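Wimton Collection Bucket with Lid

The Wimton bucket is made for charities and hospices which collect money in the street, at church doors or at a winter fair. The lid has a wide slot for coins and folded notes, and it closes with a numbered paper seal.
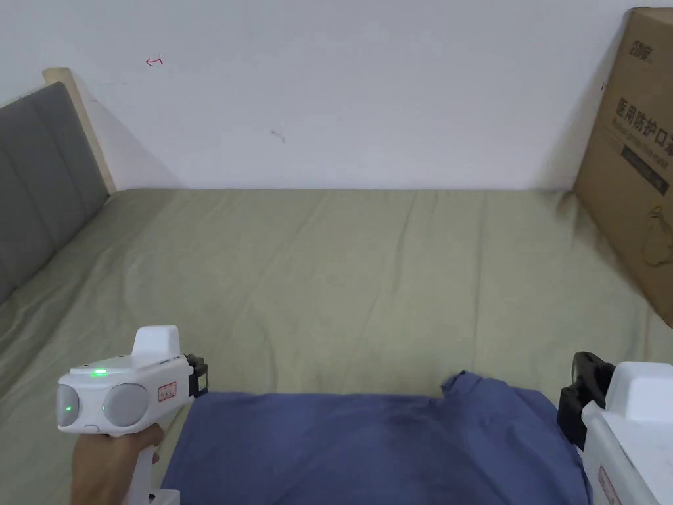
The handle is soft, so you can hold the bucket for a long time without pain in the fingers. For collectors who prefer free hands we offer a neck strap – please order it separately.

Capacity: 6 liters
Height with handle up: roughly 37 cm
Included: bucket, lid, two seals 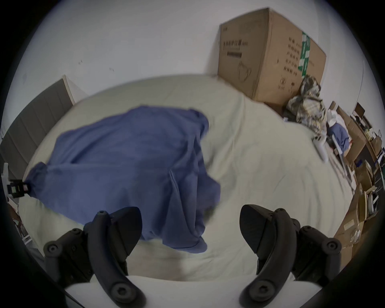

Printing your name

Send us your logo and your charity number. Yiğit Başaran prepares the drawing and waits for your approval before we print. Orders for January collections are open now.
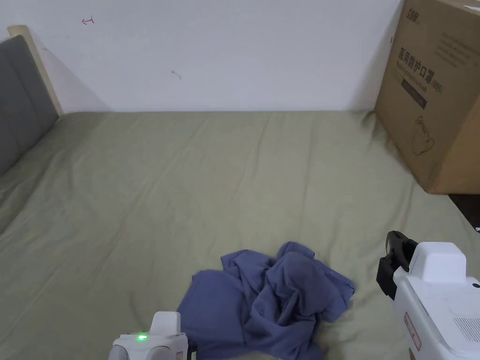 Bed with sage-green sheet, cardboard box at the side

Delivery and returns

Plain buckets can be returned if the seals are not used. Printed buckets can not be returned.
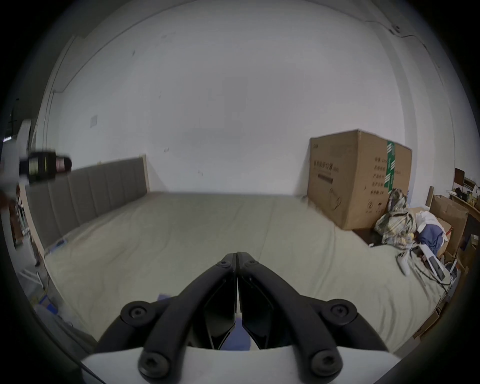 Tülin Karabulut writes that the slot is good also for gloves, but she would like a lid in a brighter color. The yellow lid is in preparation, please ask us for the price.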